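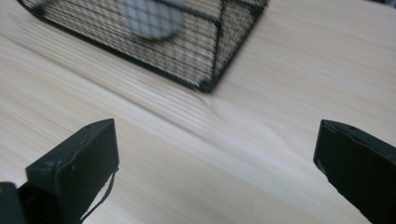

Fredy Escobar wrote under my last post that he'd had three night guards in five years and the only one he still wears is the cheapest. He wanted to know why I was even thinking of paying a dentist for one. A couple of other people asked the same thing in different words, so I'll go through it properly.

For anyone who missed the earlier post, I grind my teeth. I didn't know I did it until a piece came off the back of a lower molar in August while I was eating toast. The dentist at Bellis smoothed it down and put a filling on it, and then showed me flat spots on my front teeth that I had always taken for the shape of my teeth. She asked if I woke up with headaches. I do, two or three mornings a week, and have for years. I thought it was my pillow. I've bought a lot of pillows.

She said a guard wouldn't stop the grinding but would give the teeth something else to wear down. Then the front desk gave me a printed estimate and I went home and put it in a drawer.

The price was 600 dollars for a hard acrylic guard made from an impression. My plan is through Desero, and it lists guards as covered "when necessary," with no explanation of when that is. I called. The first person told me it was covered at half. The second person, a week later, told me it wasn't covered without a letter from the dentist, and that there was a waiting period on top of that, which I had already served without knowing. Bellis sent the letter. After all that my share came to 430, so the plan paid less than half, and I never did find out how they got to that number. There is a line on the statement called "allowable amount" and I think the answer is in there somewhere.

While the letter was going back and forth I tried a boil and bite guard from the drugstore in Colden. You drop it in hot water, let it cool a little, bite down and press it around your teeth with your fingers. My first try came out crooked because I bit down off center. The package says you can reheat it once. The second try was better but it was thick, and I drooled, and I woke up most nights with it on the floor or under my shoulder. I wore it for a month. It had deep dents in it by the end, so I was obviously biting on it for part of the night at least.

So to Fredy's question – I don't think the drugstore kind is useless. If he sleeps with his and it stays put, that's a guard doing its job. Mine was too big for my mouth and I couldn't close my lips over it. I also have a crown on the upper left that the soft material kept grabbing when I took it out, and I didn't like the feel of that at all.

There are mail order ones too, where they send you a tray and some putty and you mail back your own impression. Those run closer to 200 and a few readers have been happy with them. I didn't try it. I know how my drugstore one went and I didn't trust myself with putty.

The fitting at Bellis took two visits. At the first one they took impressions, upper and lower, with the cold pink stuff that tastes like bubble gum and makes you think you're going to gag. I breathed through my nose and looked at the ceiling and it was over in a few minutes each. The second visit was two weeks later. The guard goes on the upper teeth. She had me tap my teeth together on blue paper, took it out, ground a little off, and had me tap again. We did that for a good while. When she was done it clicked into place and I could talk with it in, badly.

The first week was not great. My teeth felt tight in the mornings and my bite seemed wrong until after breakfast. I called and they said that was normal as long as it went away within an hour, and to come in if it didn't. It went away. By the second week I had stopped noticing it until I took it out.

I've now worn it for 66 nights. I missed two, both when I was staying at my sister's and left it in my bathroom. The headaches are down to maybe one every couple of weeks. I can't swear that's the guard, as I also quit drinking coffee after lunch at the same time, which was a dumb way to test anything. There are small scratches on the chewing side already. The dentist looked at them at my checkup this January 2019 and said that's what it's for.

Cleaning is easy. I rinse it in cool water and brush it with a plain toothbrush and dish soap, no toothpaste, which is too gritty for the acrylic. Once a week I soak it in Gravinine, the tablets, for the time on the box. Hot water will warp it. It has to dry before it goes in the case or it starts to smell.

Nest Kemeys emailed to ask if it bothers the person sleeping next to you. Mine says the noise has stopped. She had been hearing it for years and thought I knew.

A few of you also asked about jaw injections. I haven't had them and it wasn't suggested to me, so I have nothing to say on that. If you've had them, leave a comment with what you paid and how long they lasted, and I'll pass it along to Fredy, who says his jaw clicks.

Next checkup is in six months and I'm supposed to bring the guard with me in its case.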